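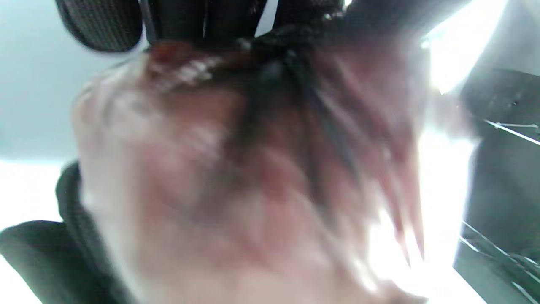
**pegandhole** wrote:

Question about how much of a demonstration you throw away before training. I'm recording with a hand-held gripper, the sort with a camera on it, so no arm on the bench while I record and the arm only gets the task afterwards. Task is picking up a cable end and pushing it into a clip. I have 57 demonstrations so far and plenty of them contain a moment like this one, where a hand goes across close to the lens and is nothing but streaks, with bits of black padding behind it and a big patch of glare on the right. Do you cut those frames, bin the whole demonstration, or leave them in?

Current setup: fixed exposure off, gripper width logged, pose from the camera tracking. Policy gets the last 2 frames.

---

**Farevmont_lab** wrote:

Bin the whole demonstration if the hand is in view during the part you want learned. The arm won't have a hand in front of it when it runs, so you're training on something it will never see. We were strict about this from the start and it saved a lot of arguing later.

---

**tallow** wrote:

> Bin the whole demonstration

Don't agree. If the hand comes through before the grasp starts, trim the front and keep the rest. I'd only drop the lot if the tracking jumps. Plot the position against time and look for a step. A blurred view and a bad pose are separate problems and you can have either one without the other.

Also, turn auto exposure off. With a bright window or lamp in view it will hunt each time something dark goes past.

---

**pegandhole** wrote:

Thanks both. I plotted them this morning. 13 have a step in the position and I've moved those to a separate folder. The others look smooth, including some with a badly smeared hand in them, which I didn't expect.

The glare I can deal with, I'll put a blind up. Shutter is whatever the camera picked.

---

**gcruickshank** wrote:

Set the shutter to 1/1000 and add light until the picture is usable. At slower settings anything moving near the lens smears, and so does everything else when you turn your wrist quickly. You may get flicker from cheap lamps at that speed, so check a still surface first.

I'd ask why a hand is in there at all, though. If it's the free hand helping with the cable, that's part of the task and the arm can't copy it. You need to do it one-handed or record with a second gripper.

Gillespie Cruickshank
Donolbridge

---

**pegandhole** wrote:

On some of them it is me helping, yes. The cable twists and I straighten it with my left hand without thinking. On others it's before the start or after the finish.

---

**Farevmont_lab** wrote:

Then the helping ones go. We can agree on that at least.

---

**tallow** wrote:

Agreed on those. For the start and finish, pick a rule and write it down. Mine is that the demonstration starts on the first frame where the gripper is open and both hands are clear, and it ends when the gripper has let go. I trim by hand. Tried doing it with a hand detector and it missed the blurry ones, so I was checking them all anyway.

---

**vandesari_user** wrote:

Has anybody tried doing this sort of thing by remote control instead? We have the Vandesari leader arm and you don't get hands in the wrist camera because you're sitting across the room. Slower per demonstration, but I spend much less time cleaning up.

---

**gcruickshank** wrote:

Yes, and for the cable job I went back to the hand-held one. With the leader arm I couldn't feel the clip give, so I pushed too hard and the arm learned to push too hard as well. For picking up blocks I'd use yours.

---

**vandesari_user** wrote:

Fair enough. I've only done blocks and cups. The newer handle has some force feedback but I haven't used it on anything that needs a push fit.

---

**Amoah** wrote:

One thing not mentioned yet. Check that the trimmed demonstrations don't all begin in the same place. I trimmed mine so tightly that every one began right above the part, and the arm was lost if it started further off – it would drift sideways and close on nothing. I had to go back to the raw files and put some of the approach back in. Keep your raw files.

---

**pegandhole** wrote:

Good point, mine would have had the same trouble. Plan is to drop the helping ones, trim the others using tallow's rule but keep the approach, then record more on Friday with the blind down and the shutter fixed. Left hand stays in my pocket.

Does 1/1000 upset the tracking at all, or only help it?

---

**gcruickshank** wrote:

Helps, as long as the picture isn't too dark. If it starts losing features, go up on light before you go up on gain.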